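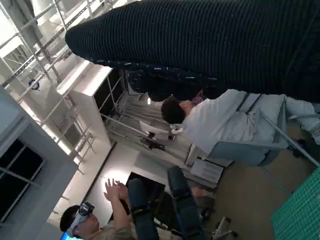 Showing it how: a long chat with a robot's operator

Apr 24, 2021

The first thing I learned on my visit to Pirberg is that you shouldn't try to shake hands with somebody who's wearing a headset. I came through the door with my arm already out, and the woman I'd come to interview went on holding both palms up in the air, fingers spread, for what felt like a very long time. Then a colleague told her I'd arrived and she laughed and said, "Sorry, if I wave at you, it waves too."

She runs the recording sessions for the Jiston project, and she'd asked me not to put her name in (she has a cousin who reads everything I write, apparently, and she'd never hear the end of it). So she's just "the operator" from here on. She's been moving a robot's hands about for a living since the project began, and before that she fitted kitchens. I had a list of questions. We got through about half of it, and I don't mind at all because the other things we talked about were better!

I started with the obvious one, which was what she tells people at parties.

"I say I'm a driving instructor," she said. "Except the pupil never touches the wheel. I do all the driving, and it gets given the recordings afterwards, and then one day we let it have a go by itself."

And the headset?

"I get what the robot's cameras get. I move my hands, it moves its hands. When I've done the job from start to finish I stop, and that's one example. Then someone puts everything back and I do another one."

She made it sound so easy that I asked whether I could try it, and she said yes, later, and then talked about blinking for a while. New people forget to blink in the headset, she says, and come out with eyes like a goldfish. She also told me that the open hands I'd seen at the door are how she starts most of her recordings. It gives the system that tracks her fingers a nice clear look before she asks anything difficult of it.

"If I start with my hands balled up, it guesses where my thumbs are. I don't want it guessing. I want it bored."

I asked how many examples you need before a robot gets the idea, thinking she'd say ten, or maybe twenty. She said that for the last job they gave up counting on a single good day's work and set a target of 300, and when that wasn't enough they set another one of 900. That was for a single job. I must have pulled a face (you couldn't see much of it behind my mask) as she patted the arm of my chair.

"You don't do them all the same, mind. That's the mistake I made at the start. I got really neat. Same reach, same grip, everything put down in the same spot like I was laying a table for the Queen. And it learned that beautifully, and then somebody nudged the thing it was meant to pick up by the width of a finger and it closed its hand on nothing at all. Closed it ever so confidently, too."

So now she's untidy on purpose. She comes in from the left, from the right, from a bit too high. She'll fumble and then put the fumble right, and she keeps that in the recording.

"The rescues are gold," she said. "If it only ever sees me get it right, it's got no idea what to do when it's gone wrong."

I wanted to know who decides what counts as a bad one. She does, mostly, on the spot, by saying "bin" out loud so whoever is sitting at the desk can mark it in Plaltier, the program they use for keeping all the recordings in order. Then a second person watches it back. They don't always agree. She had one binned last week that she was really quite proud of, and she told me the whole story of it, with gestures, and I'm afraid I still don't know what was wrong with it either.
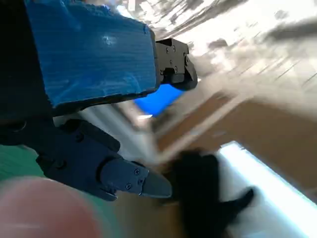
Jiston Recording Team, Tierney Building, Pirberg

After a cup of tea we got on to the hardware, which I'd been dreading a bit, as I'm hopeless with this stuff. I can just about bleed a radiator. But she's a good person to have explain it, as she talks about the grippers the way my dad talks about his shed.

I said I hadn't expected so much blue tape. She was delighted.

"Everybody thinks it'll all be shiny! I love that tape. I'd tape the whole building if they let me."

She showed me the tips on one of the grippers, the dark ones that narrow down to a wedge, held on with little screws. She has opinions about fingertips. A narrow one will get under an edge, she says, and it's lovely for anything thin, but it'll also dig into anything soft if you let your mind wander. A padded one forgives you. You do have to pick, though, and then stay picked, because the examples recorded with one sort of tip don't carry over neatly to another. She found that out the slow way. They swapped tips halfway through a job and the learned version went a bit peculiar, reaching short every single time.

"It had two ideas of how long its own fingers were," she said, "and it went for the one in the middle."

The small cameras down by the gripper were another thing I'd never thought about. From up at head height the hand itself is forever getting in the way, so right when you most want to know what's going on you're looking at the back of it. The wrist view gets you in close. The price is that it swings about with every movement, and if you look at the pictures one by one a good many of them are smears. I'd assumed those would be thrown away. They aren't.

"It's going to move when it's doing the job for real," she said. "So it'd better get used to seeing things go past in a blur. What I can't have is a blurry one right at the moment it closes. That's when I slow down. You'll see people hold their breath."

I asked her what the dullest part was. Resetting, she said, before I'd got to the end of the question. Every example has to begin somewhere, so after each go everything has to be moved back, but never quite to the same place. People are surprisingly bad at being random. Left to ourselves we put things in the middle, or square to the edge, or wherever our hand happens to land. For a while the team had a rule that you had to put the object down without looking at it. That ended with a lot of things on the carpet.
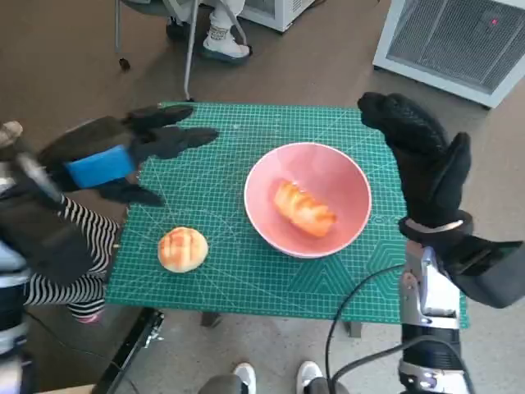
What I'd really come to ask about was food, as I write about kitchens for the most part and my editor had been promised something about kitchens. And food, it seems, is a pig. A box is a box from any side, but bread comes in whatever shape it likes, and a robot that's been shown one sort of roll hasn't learned much about buns in general. So they mix them up, she told me: a long one, a round one, one already put away and one still waiting. The long golden roll in the pink bowl and the round bun out on the green mat next to it are just that sort of start. "That's a fussier question than it looks," she said. "There's something in the bowl already. Does it go for the bun? Does it squash the other one getting it in? I have to show it lots of ways of being polite." She likes the mat for this, incidentally, as with all those little squares she can describe a starting spot to a colleague without getting up and pointing.

Hands are the other fuss. With gloved hands, all those long fingers, there's a great temptation to use every one of them, and she's had to train herself out of it. Most jobs want a thumb and a couple of friends, she says. The rest should keep out of the way. She practises at home on satsumas.

Then I had my go. I was given seven tries, and I'd like it on the record that the fifth was very nearly good. It's the oddest feeling. You know perfectly well where your own hand is, and you're looking at another one that's doing what yours does, only a tiny bit after. I kept rushing to catch it up. "Wait for it," she kept saying, "let it arrive," and when I did wait it all went much more smoothly, until I got pleased with myself and knocked the thing I was after clean out of reach.

I asked if any of mine would be kept. She had a quick word with the desk.

"Two," she said. "As rescues."

I was thrilled! We went on to what she'd do next if it were up to her, and she didn't have to think. She'd like to record other people, and lots of them. More than 300 of the examples in the current job are hers and she worries that the robot is picking up her habits along with the job. She leads with her left. She lifts things higher than she needs to, from years of clearing worktops, and she's watched the learned version do exactly the same, sailing over a perfectly empty bit of table as though there were a kettle on it.

"I saw that and I thought, oh no, that's me," she said.

She's after left-handers and right-handers, quick people and dawdlers, and anyone who's ever worked in a café is especially welcome. The team are putting a sheet up in the entrance of the Tierney Building for anyone in Pirberg who fancies a session. You'll get a brew, and you should tie long hair back before you put the headset on. I've put myself down for a second turn in April, if there's a slot left before the month's out, and I've been at the satsumas.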